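Zaltley Market Words, data card

The set is a word list of 63 fruit and vegetable names, collected by Vibeke Overgaard from sellers in Andham. Each name is given in 3 spellings.
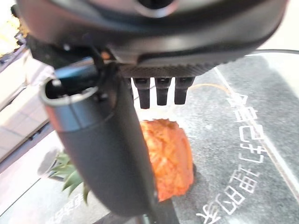

Issue 5, page 3

Please read the column "source" before you use the spellings.

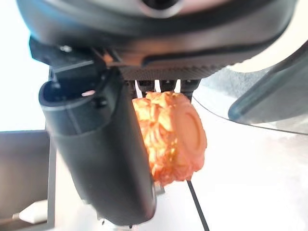

Orange object with a ridged surface.

Names with more than one meaning are marked with a star. Corrections go to Bastian Kröger.
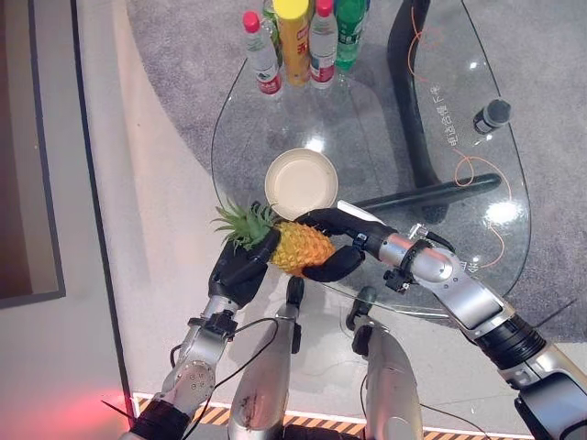

The list was last checked in March and is free for school use.

Related items
Limex Street Names
Afolabi Recipe Index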